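Ticket: Carton labels print shifted after stock software update
Opened by: Nesma Zaki, Britcombe packing room

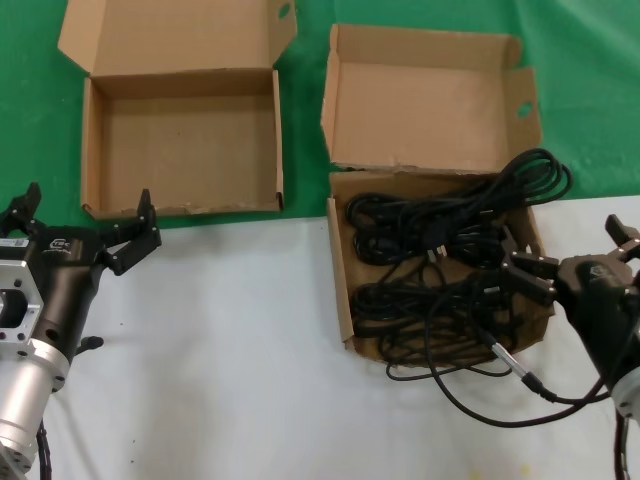
The lidded cardboard boxes, open.

Status: Closed
Assigned to: Gunārs Kļaviņa
Opened: 24 September 2026
Software: Voston stock manager
Printer: Tirkeo label printer, USB, on the packing room PC

Problem as reported
Shipping labels for the small mailer cartons come out with everything moved down. The return address is where the barcode should be, and the last line of the barcode block goes onto the next label. The dock scanner will not read it. Labels for the large cartons are fine. Same printer, same roll. It was fine yesterday afternoon. The PC asked to restart this morning and Voston had updated when it came back up.

We have an order of 3,000 going out to Holanda and all of it is in small cartons, so please treat as urgent.

Gunārs, 9:40
Is the gap sensor light on the printer green or amber? Please also print the printer's own test label (hold the feed button until it blinks, then let go) and tell me if that one is straight.

Nesma, 9:52
Green. Test label is straight.

Gunārs, 10:05
Then the printer is OK and the shift is coming from the PC. In Voston go to Setup, Label Templates, Small Carton and send me what it says for page height and top offset. Do not save anything on that screen yet.

Nesma, 10:20
Page height says "driver default". Top offset is 5 mm. Large Carton has an actual height typed in and the offset is 0.

Gunārs, 10:31
The update reset the small template. I can see the old one in last night's backup, with a fixed height and offset 0. I have put the old template back from here. Close Voston completely, open it again and print 2 labels.

Nesma, 10:44
First one good. Second one has moved down again, not as far as before.

Gunārs, 10:58
Windows is still holding the wrong stock size. Go to Printers, Tirkeo, Printing Preferences, Stock. If it says "User defined", change it to the small carton size and press Apply before OK. On this driver OK alone does not always keep the change. Then clear the queue and turn the printer off and on.

Nesma, 11:15
It did say User defined. Changed it, applied, cleared the queue. There were 3 old jobs stuck in there from this morning, deleted those as well. Ran a strip of labels and they are all in the right place. Dock scanner reads them.

Gunārs, 11:22
Good. Any small carton labels printed before 10:44 should be thrown out and reprinted, including ones already stuck on. Use Reprint in the order screen and keep the same tracking number. Do not make a new shipment or it will bill twice.

Nesma, 1:35
Reprints done. Holanda order is running. OK to close.

Resolution
Small Carton template restored from backup. Stock size corrected in the Tirkeo driver. Automatic updates for Voston turned off on the packing room PC until the template reset has been reported to the vendor.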